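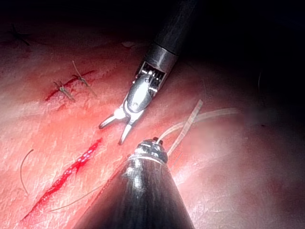 Wanted: people to come and practise stitching with me

Call for participants, Hinthorpe skills room
Posted October 21, 2026

Hello! I run the suturing sessions at Hinthorpe and I'm looking for 41 people to take part in a study of how we learn to close a cut neatly. Kusport is paying for the pads and the thread, and the Duan fund is covering your travel, so it shouldn't cost you anything except an afternoon or two (and possibly a bit of pride on the first go – mine took years to recover).

I've been teaching this for a long time and I still can't tell you why one person gets an even row of stitches in their first hour and another is fighting the thread three weeks later. I've got plenty of theories. What I need is a decent number of people stitching the same sort of cut in the same room, with me keeping quiet for once.

Who I'm after

Anyone over 18 who can sit at a bench for a couple of hours. I'd love a mixture: medical and nursing students, vets, theatre staff, and people who have never held a needle holder in their lives. If you sew, tie fishing flies or mend nets, please do get in touch, I'm very curious about you lot. You'll need reasonable close-up sight, glasses are fine. If you've already done the Dotiritz short course with me I'm afraid I can't take you this time, as you've seen all my tricks.

What you'll be doing

You'll come in for 2 sessions, a week apart. In each one you get a padded, skin-like surface with cuts in it, some open and some already stitched. You start by looking over the finished ones and telling me what you think of them. Then you move on to the open cuts. I'll show you the basics first: where to go in, how far from the edge, how hard to pull. Most beginners pull far too hard and the edges bunch up, and then they pull harder to fix it! 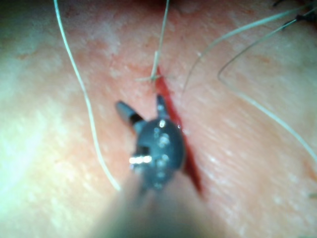

Jaws open beside a narrow, bleeding cut, with suture threads lying across the surface around it.

Please think about that red before you sign up. If the sight of a bleeding cut makes you go wobbly, even on a pad, this may not be the study for you. You can stop at any point and have a cup of tea, and you don't have to give a reason.

A lot of your time will go on managing thread. It wanders, it crosses over itself, and the see-through kind is a pest to follow under a bright light. I want to know how you cope with that, so I'll ask you to chat as you work if you can manage both.

What you get

£300 in total, paid after the second session, plus travel. You can also have written notes on your stitching from me – kind ones, mostly.

When and how

Sessions start in February, on afternoons and early evenings. To apply, drop a note in at the Hinthorpe front desk marked "stitching study" with your name, a phone number, the times you can't do and a line or two on any sewing or clinical experience. "None at all" is a perfectly good answer. I'll ring everyone back, including the people I can't fit in.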